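Spreadsheet lookup returns wrong row for some part codes but not others

Posted in Spreadsheets and Formulas by Elfriede Ruchti
27 Nov 2025

I keep the stock list for a small repair business. The list is one sheet with 4,000 rows. Column A is the part code, column B the description, column C the supplier, column D the unit price. A second sheet is the order form. I type a part code into A2 and the form pulls the price with this formula:

=VLOOKUP(A2,Stock!A:D,4)

For most codes the price is correct. For some codes it returns the price of a different part, with no error. For example, 1084-B gives me the price of 1084-A. Other codes return #N/A even though I can find them in column A with Ctrl+F.

The list was merged in September from two older files, one for Prikovel parts and one for Vandus parts. Before the merge each file worked on its own with the same formula. The Prikovel codes are a mix of plain numbers and numbers with a letter. The Vandus codes are always 8 digits and some start with zeros.

What I have tried:
Sorting column A from smallest to largest. This changed which codes fail but did not fix it.
Changing the format of column A to Text. No difference.
Retyping one of the failing codes by hand. That one now works.

I would prefer not to retype the rest. Is the formula wrong or is the data wrong?

2 answers

kbd_marten

Add FALSE at the end. =VLOOKUP(A2,Stock!A:D,4,FALSE). Without it you get an approximate match. Should sort it.

Comment by Elfriede Ruchti: This helped with the wrong prices. 1084-B no longer shows the price of 1084-A, it shows #N/A. There are more #N/A results in total than before.

Comment by kbd_marten: Then the codes don't match. Check for spaces.

Huguette Perrin

Both are wrong. There is one fault in the formula and two in the data, and they hide each other.

1. The formula

The fourth argument of VLOOKUP is optional and defaults to TRUE, which means approximate match. In that mode the function assumes column A is in ascending order and returns the largest value that is less than or equal to the one you asked for. If 1084-B can't be found as typed, you get whatever sorts just before it, and 1084-A is a likely candidate. Your old files were probably sorted and clean, so the fault never showed. Setting the argument to FALSE is correct and you should leave it that way. The additional #N/A results are lookups that were failing already and returning somebody else's price.

2. Numbers stored as text

A cell containing the number 1084 and a cell containing the text "1084" look the same on screen but are different values, and VLOOKUP will not match one to the other. Changing the cell format does not convert what is already stored. The format applies to the next thing entered, and that explains why the code you retyped now works.

To see which cells are which, put this in an empty column next to your data and fill down:

=ISTEXT(A2)

I expect a block of TRUE and a block of FALSE, with the change near the point where the two files were joined.

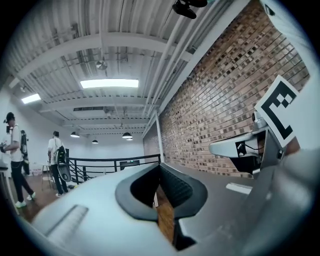

For part codes, text is the right choice. You don't do arithmetic on them, and a number can't hold leading zeros. Work on a copy of the file. Insert a helper column and enter:

=TRIM(A2&"")

The &"" part forces the value to text. TRIM removes spaces at both ends and reduces repeated spaces inside to one. Fill down, copy the helper column, and use Paste Special, Values over column A. Then delete the helper column. Don't do a plain paste, or every cell will refer to itself.

The order form has the same problem in the other direction. If A2 there is not formatted as Text before you type, 1084 goes in as a number and will not match the cleaned list. Either format the input cell as Text or change the lookup:

=VLOOKUP(TRIM(A2&""),Stock!A:D,4,FALSE)

I would do both.

3. Characters that TRIM does not remove

If 1084-B still fails after this, there is probably a non-breaking space in it, character 160. It comes in with anything copied from a web page or from some supplier catalogs, and TRIM leaves it alone. Compare the length with what you can see:

=LEN(A2)

1084-B should give 6. If it gives 7, use this in the helper column in place of the first version:

=TRIM(SUBSTITUTE(A2&"",CHAR(160),""))

Check the hyphen as well. A catalog may use an en dash, which is a different character, and the length will be the same. Find and Replace handles it if you copy the dash out of a failing cell and paste it into the Find box.

4. Leading zeros

If the Vandus codes were opened from a CSV at any stage, the zeros may already be gone. Look for codes shorter than 8 digits. They can be restored with:

=TEXT(A2,"00000000")

Filter on the supplier column first and apply it to the Vandus rows only. On a Prikovel number it would add zeros that don't belong there.

Last, check for duplicates, as VLOOKUP returns the first match and ignores the rest. =COUNTIF(A:A,A2) is the usual test, but COUNTIF treats text that looks like a number as a number, so 00001084 and 1084 will be counted as the same code. Conditional Formatting, Duplicate Values has given me the same false hits. Go through whatever it flags by eye before you delete anything.

Comment by Elfriede Ruchti: ISTEXT changed from TRUE to FALSE where the Vandus rows begin, apart from 8 cells further down. LEN on 1084-B was 7. The SUBSTITUTE version fixed it and all the other Prikovel codes. The Vandus zeros were missing and I have put them back with TEXT. I ran 100 codes through the form against the printed list and the prices agree.

Comment by Huguette Perrin: Good. When you import the next supplier file, go through Data, From Text/CSV, choose Transform Data, and set the code column to Text there before loading. Double-clicking the CSV will strip the zeros again.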